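August has mostly gone to collecting demonstrations for the rack task. The total was 1484 when I last wrote, and as of this morning it's 1663. All of them are in simulation, same room, same arm, driven by hand from my desk.

I throw out more than I'd like. Oana Vlad went through the last batch and flagged 146 episodes, mostly ones where I stopped halfway and sat there thinking. The policy learns the pauses too, so those had to go. 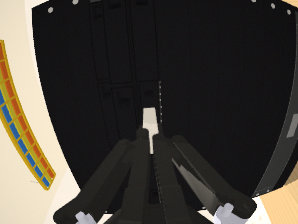 The wrist view matters more than I expected. Myroslav Prokopenko trained one version without it over at Grilldale, and it did fine until the last few inches, then guessed. With both views it guesses less. I don't have a proper number for that yet.

I've also started moving the start pose around between episodes - a small change each time, nothing fancy. My early runs all began from the same spot, and the first model fell apart if you nudged it. 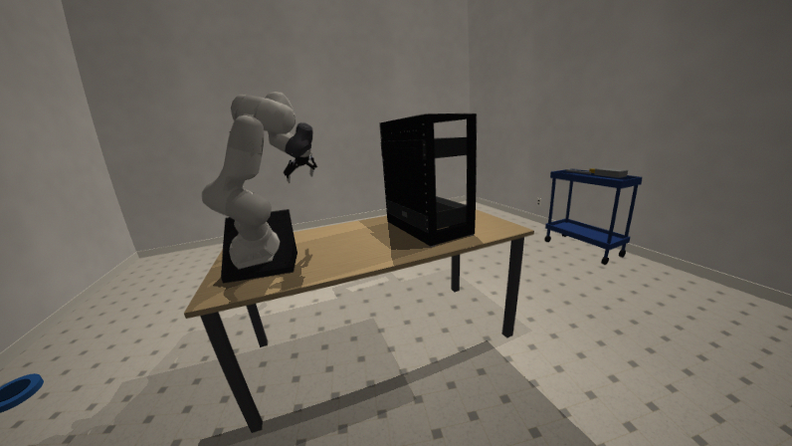
*The arm, the table and the rack, in the sim.*

Next up is another 200 with the lighting changed, then I'll retrain from scratch. Oana wants the logs in the Zelotent format before that, so I have a script to fix tonight.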